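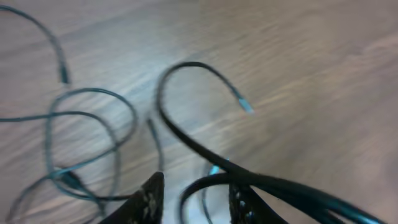 Cables are the last thing in a house anyone agrees to own, Viera Kováčik used to tell her evening classes, and I have never found a better way into this chapter. She meant that every chair has somebody who chose it and every saucepan has somebody who cooks in it, but the black cord lying on the floor belongs to whoever trips over it first. If you have ever spent a pleasant afternoon setting a room to rights, only to stand in the doorway at the end and feel that something was still nagging at you, then I would bet a good cup of coffee that the something was a cable.

Chapter 7
Cords, Cables, and the Floor They Lie On

In the last chapter we worked our way through drawers, and I promised you then that the drawer full of chargers would get a chapter to itself. We will come back to it, but I would like to begin on the floor, where most of the trouble starts and where you can spread out and see what you have. A bare wooden floor is a lovely place to sort cables. It is flat, it is kind to the knees if you put a cushion down, and a dark cord shows up against pale boards in a way that it never will on a patterned rug.

Before we start, a word about how cords behave. A cable is a bundle of fine wires inside a jacket, and the jacket has a memory of sorts. Leave a cord wound tightly around your hand all winter and it will want to go back to that shape, springing up in arches and loops when you lay it down. A thick cable does this more stubbornly than a thin one. You can coax it straight, but you cannot bully it, and most of the damage I see in my workshops comes from bullying — a hard yank on the plug, a sharp fold behind a desk, a knot pulled tight by someone who was already late for supper.

Thin cords bring a different sort of bother. They are light enough to wander into one another, and a few of them left together will make a tangle that looks far worse than it is. Very few of these tangles contain a true knot. They are mostly loops lying over other loops, and they come apart nicely if you find one loose end and follow it back with your fingers, lifting as you go. Mortimer Pennington, in the old handbook many of us learned from, called this "walking the cord home," and I still say it to myself under my breath while I work.

It helps a good deal to look at the ends first. The connector tells you what a cable is for, and a bit of color on it is a gift to the person doing the sorting. A blue tip can be picked out of a pile of black cords at a glance, and if all of yours are plain you can add a scrap of colored tape and be just as well off. We will make a set of tape labels in Section 7.3.

By the end of this chapter you should be able to free a tangle without pulling on it, coil a cable so that it lies flat, and decide which cords in your home have earned their keep. You will also plan a simple route for the cords that must stay out, so that they run along the wall and keep clear of the path to the door.

Words to know: jacket, connector, strain, bight, over-under coil, cable run

Before You Read
Choose one room and gather up every cord in it that isn't plugged in. Lay them on the floor and leave them there while you read Section 7.1. Please don't start sorting yet, however much your hands may be itching to.

7.1 Finding the Loose End

Sit down beside the pile — sitting really does make a difference — and look for a connector that is lying free on top.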